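Dinesh Gowda was still rinsing mugs when I came by in April, and he waved me through to the back of Rundo with his elbow. He has been sorting donated toys here for years, dog toys and children's things all mixed up together, and he is very happy to talk about it (I had planned on a short visit and stayed until the kettle had boiled twice!).

"People bring us a carrier bag and say sorry, it's all in a muddle," he told me. "I love a muddle. You put your hand in for a ball and come up with a rope toy, or somebody's knitting." Last year 600 toys went out again to new homes.

The grey bin is where everything starts, and the coloured boxes, pink, blue and yellow, were Bogdan Sobczak's idea. 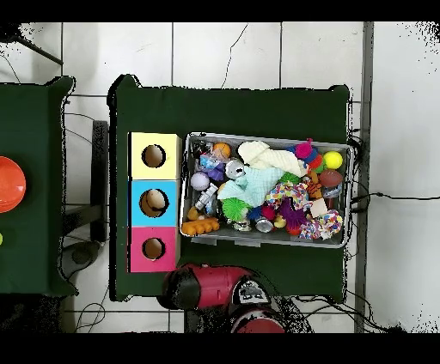 ## A hole in the lid

"Bogdan cut the first one at his kitchen table," Dinesh said, drying his hands at last. "I wanted proper drawers, and we had a bit of a disagreement over it, a friendly one. But a round hole is lovely to use, you just drop the thing in and carry on chatting."

He would still like a second bin, a deeper one, and he has his eye on a shelf by the window for the spiky balls, which he says get everywhere.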